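**Your next housemate can't do the bins**

214 shares | 37 comments

I have a drawer in my hallway that's meant to hold umbrellas. What it holds is umbrellas, one glove, takeaway menus, a torch with no batteries and (I think) a bike pump. So when Zavport, a little outfit in an industrial estate in Bratby, said I could come and watch their robots tidy up, I was in the car before I'd finished reading the email. 200 kilometres each way, with a servo pie in the middle. Worth it!

My hope was for something that would march into my laundry and deal with it. The Zavport set-up doesn't march anywhere. It's two arms bolted to the front of a table, and the job that day was packing: small household stuff, folding brollies included, into a white box, then the box closed up with its lid and a bit of tape. My niece could do it in under a minute while complaining about something else.

And look, I was glued to it. You've never cared about a wrist strap until you've watched a machine try to work out where one ends. A mug is a mug whichever way you look at it, but an umbrella has floppy bits and a loop that wants to catch on everything, and every time you put it down it's a different shape. The arms went at it slowly, like me reversing a trailer. One try in the morning went so smoothly I clapped. The next, the umbrella rolled off sideways and we all stood there saying "ohhh" like it was the footy.

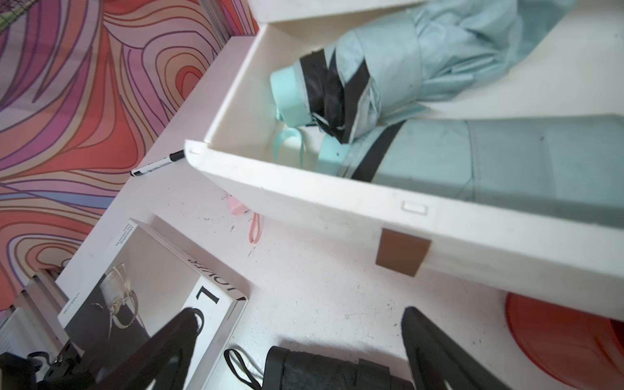
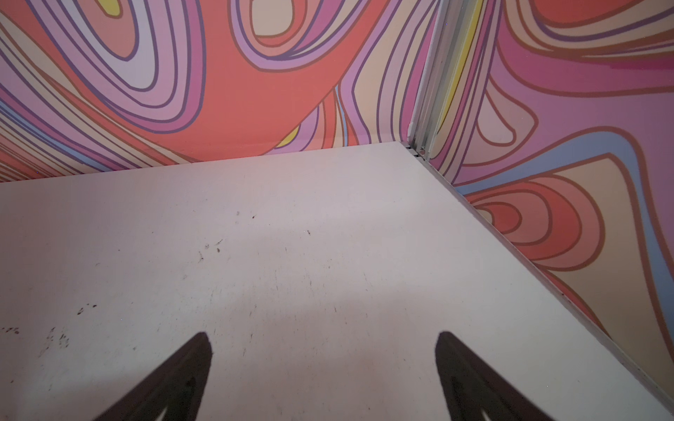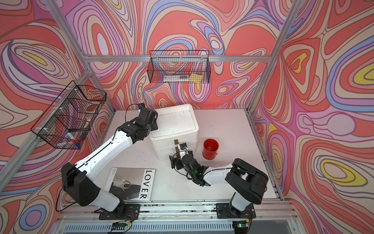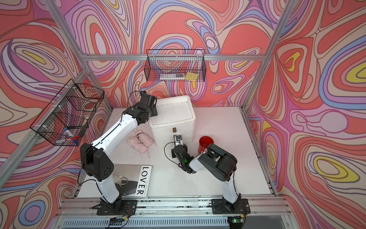 On the bench at Zavport, in Bratby, with those swirly walls.

The walls, by the way, are a lot in person. I had colour behind my eyelids all the way home.

So, can they do chores yet? I asked around a bit more after Bratby. Sabatier, who fit out commercial laundries, told me they're happy to let machines move trolleys and still want people for fitted sheets, which made me feel better about my own fitted sheets. Curketti, the homewares warehouse out past the ring road, trialled a packing arm for two months and kept it on for boxes that are all the same size. Anything soft or stringy goes to a human. Socks, scarves, dog leads, yes, umbrellas.

The Zavport crew reckon soft things will come good with enough practice, and they were pretty relaxed about not giving me a year. I offered my hallway drawer as a test case. They asked for a photo of it, I sent one, and I'm still waiting to hear back.

Comments (37)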